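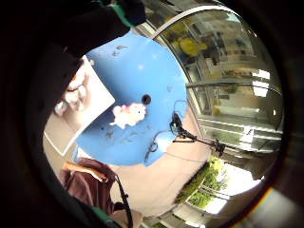
ジャクビー広場の青いテーブルと、ぬいぐるみたち

このページを印刷する | メールで送る

当サイトではCookieを使用しています。閲覧を続けると、Cookieの使用に同意したものとみなされます。 [同意する]

10月のお昼すぎ、Jakby(ジャクビー)広場の「おもちゃゆずりあいの日」に行ってきました! 読み方がわからないというメールを前にいただいたので書いておくと、ジャクビーです。わたしも最初の年はずっと「ヤクビー」と呼んでいて、受付の人にやさしく直されました(笑)。

家にあるぬいぐるみや小さなおもちゃを持ち寄って、気に入った子がいたら連れて帰る、というだけののんびりした集まりです。値札もないし、交換の数を合わせる必要もなし。今年の来場者は1,458人だったそうで、いや、そんなにいたの!?とびっくりしました。わたしがいた時間はもっとのんびりして見えたんだけどなあ。

ぬいぐるみ好きとしては青いテーブルを素通りできません。まんなかあたりに黒い丸があるあのテーブルです。白くてふわふわ、ほんのりピンクの子がちょうどそのそばにいて、もう、そこだけ空気がやわらかいんですよ。表面には細かい汚れや黒ずみもあるけれど、ぴかぴかの新品より気楽に使えてわたしは好き。ふわふわの子の近くには、しましまのトラも寝そべっていました。オレンジがかった黄色に、こげ茶のしま、ところどころ白。小さいのに存在感があって、何度も目がいってしまいます。
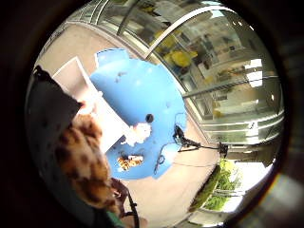 で、そのトラなんですが、うちには同じくらいの大きさのトラがもう3匹いるんです。家族には「これ以上増やさない」と約束して出てきた手前、手を伸ばしては引っこめ、伸ばしては引っこめ……。結局、連れて帰りませんでした。えらい! 帰りの電車でずっと後悔しましたけど。

わたしが持っていったのは、押し入れで眠っていたぬいぐるみと積み木で、全部で21個。紙袋の持ち手が途中でちぎれそうになって、後半は抱えて歩きました。来年はキャリーにします。

子どもたちにはやっぱりすべり台が人気です。白くて幅が広くて、つやつやした曲線のタイプ。下のほうにはうっすら擦れたあともあって、働き者だなあと思いながら眺めていました。床はグレーのコンクリート、そこに青いものやピンクとラベンダー色のくしゅっとしたものがころんと置かれているのが、またかわいくて。

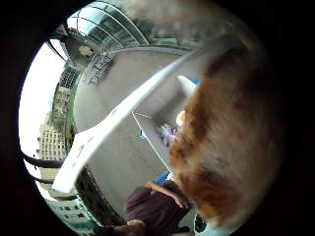

わたしは座って休むつもりが、となりになったOzan Çınarさんとぬいぐるみの洗い方の話で盛りあがってしまいました。Ozanさんは中性洗剤で押し洗いしたあと、洗濯ネットに入れて20秒だけ脱水するのだそうです。わたしはこわくてタオルで挟む派だったので、さっそく家のクマで試してみました。綿も寄らず、いい感じ! ただ毛足の長い子はまだ勇気が出ません。やったことのある方、ぜひ教えてください。

帰りは駅前のNollanoでシナモンパンを買いました。夕方には売り切れるので、行くなら早めがいいです。次はThorlaciusの古い絵本市の写真をのせる予定。写真の整理がまだなので、気長にお待ちくださいね。

ニュースレター登録:新しいギャラリーの公開をメールでお知らせします。

お問い合わせ | © Plendari 写真帖 無断転載はご遠慮ください | ページの先頭へ戻る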